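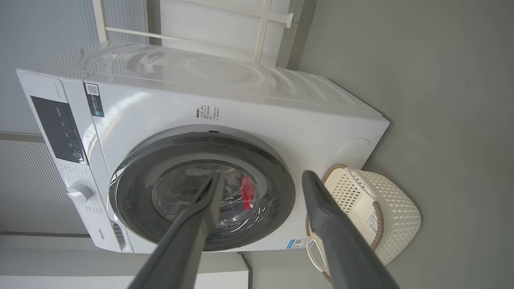 A front-loading washing machine with laundry in the drum and a plastic basket beside it.

Front-loading washing machine

A front-loading washing machine, or front loader, is a clothes washer whose drum turns on a horizontal axis and is filled through a door in the front of the cabinet. It is the usual type of household washer in much of Europe and Asia, and is sold alongside top-loading machines in North America. The flat top allows the machine to be placed under a counter or beneath a stacked dryer.

Operation

Clothes are put into the drum, the door is latched, and detergent is added, either to a drawer in the cabinet or directly to the drum. The machine takes in a small amount of water that collects in the bottom of the outer tub. As the drum turns, paddles on its inner wall lift the clothes and let them fall back into the water. This tumbling does the work that an agitator does in many top loaders. At the end of the wash the water is pumped out, the load is rinsed, and the drum spins at high speed to remove as much water as possible. Spin speeds on household machines commonly start at 800 revolutions per minute, with higher settings for cotton and lower ones for wool.

Controls

Most machines have a selector knob, a display, or both. Programs are generally named for a fabric or a type of load, such as cotton, synthetics, wool, or quick wash. Temperature and spin speed can often be changed separately once a program has been chosen. An interlock holds the door shut during the cycle, and on many models it releases a minute or two after the drum has stopped.

Door and gasket

The door is typically round, with a bowl-shaped window that projects into the drum opening and keeps clothes away from the seal. A flexible rubber gasket joins the tub to the front panel and makes the closed door watertight. Small items such as socks can become caught in its folds. Lint and detergent residue also collect there, and wiping the gasket and leaving the door ajar between washes reduces odor and mildew.
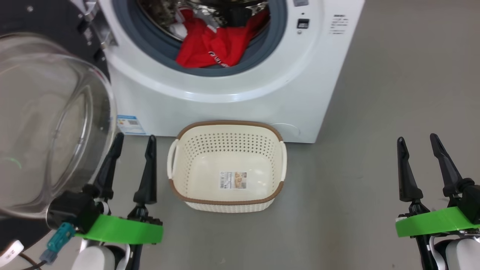

Open door, gasket and perforated drum, with a red garment lying over the lower lip of the opening.

Loading and unloading

Laundry is usually sorted by color and fabric before washing. New red or dark garments may release dye and are often washed separately the first few times. The drum should be filled loosely enough for the clothes to tumble.

A basket may be set on the floor in front of the open door so that clothes can be pulled straight into it. Plastic baskets with perforated sides let air pass through and are easily rinsed. In a household laundry survey published in the town of Kendammont, Rocío Calvo recorded the habits of 200 homes and found that 54 kept a basket next to the washer at all times.

Maintenance

The drain pump filter is commonly reached through a cover low on the front panel. Manufacturers advise cleaning it every few months, with the power off and a shallow tray in place to catch water.

See also

Clothes dryer
Laundry basket
Laundry symbol
Top-loading washing machine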